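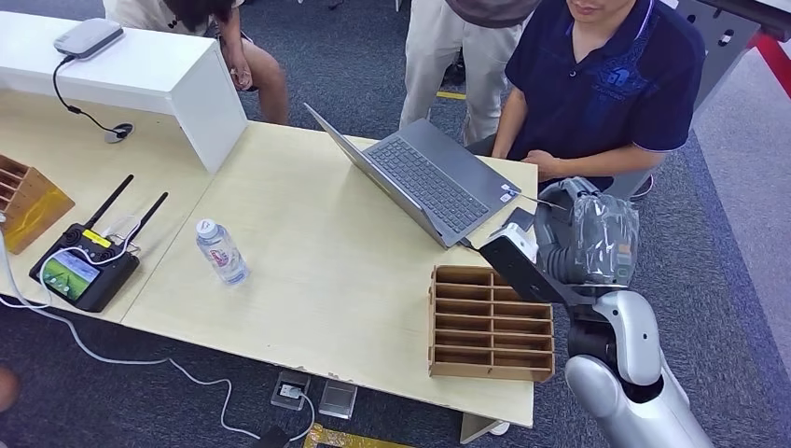 A laptop and a lot of table, 3 Feb 2022

So I've dropped a module. I know, I know, I spent the whole of Christmas telling everyone I was going to manage all of them plus the part-time job plus the choir (which I'd only joined for the biscuits), and I lasted two weeks into term before I was eating cereal for tea and crying at a spreadsheet.

The one that went was the optional statistics course, the one taught over at the Plemow building. It's a 42 minute walk from my flat if you miss the bus, and I always miss the bus. Lovely lecturer, awful location! I'd sit down already cross and spend the first half of the lecture peeling off layers.

What finally did it was the essay for my main course. It was meant to be around 1470 words and I had written ten of them, and four of those were the title. My tutor was very nice about it and asked what I'd be happy to lose. I said "sleep", and she gave me a look and slid the change form across the desk.

You can swap modules up to the end of week three at my place, so do check your own handbook if you're wobbling. I've picked up a smaller one that starts in March instead, all reading and no exam, and I've moved my Stemora shifts to mornings so I get proper evenings again. Last night I went to the quiz at the Trnka with my flatmates and we came 10th. There were more than ten teams, before anyone asks!

I do feel a bit guilty about the choir, because that's the thing I kept and it's the least useful of the lot. But we're doing a really good arrangement this term and the altos need me. Rehearsal's at six, so I'd better go and find my folder.

4 comments · 10 shares

© Hudex Blogs | Contact | Back to top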